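Thread on window condensation, after a winter of logging it at the Ollinham flat. Long, mostly numbers and method.

1/ Condensation forms where the glass or frame surface sits below the dew point of the room air. Two quantities matter: how much water the air holds and how cold the surface gets. Most advice online deals with the first and skips the second.

2/ Setup: two Zaki loggers, one taped to the lower corner of the pane, one on an inside wall at shoulder height. Both record temperature and relative humidity. I got 2,980 paired readings. 174 had the glass below the room's dew point.

3/ Of those 174, most fell between 4 and 7 am, with the heating off and the bedroom door shut. Opening the door at night helped more than I had assumed it would.

4/ Bays and corner windows are the hard case. More outside surface per foot of floor, and usually a seat or deep sill that keeps warm air from the radiator off the lower glass. Padding and blankets on the seat slow it further.

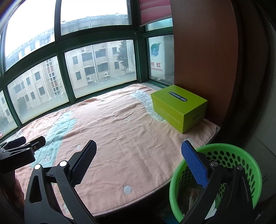
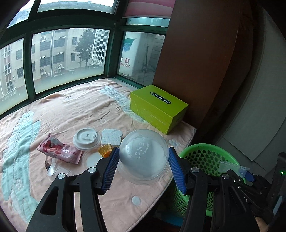
A window seat, dressed in pink fabric in both pictures.

Posted by the author of Sotent
Role: building energy assessor, retrofit and ventilation

5/ Cheap test for a blocked seat: clear everything off it, leave a gap of an inch or two at the back, and log for a week. Put it all back and log another week. Compare only nights with similar outdoor lows or the result means nothing.

6/ Trickle vents. Mine were painted shut. Freed them in January with a utility knife. Room humidity at 6 am dropped, glass temperature barely moved. Heating cost went up slightly. I'd take that trade again.

7/ Dehumidifier: I ran a Kaltatport on a timer, 20 nights. It works, but in a cold room the coil ices and it spends a lot of time defrosting. Check the rated low temperature before buying a compressor unit.

8/ Correction to an earlier post: I gave the reading count as 1,949. That was the first export, before I merged the second logger file. The percentages in that post are off as well. Use the ones you get from tweet 2.

9/ Next is secondary glazing film on one pane only, same loggers, same positions. Will add to this thread when there is enough cold weather to say anything.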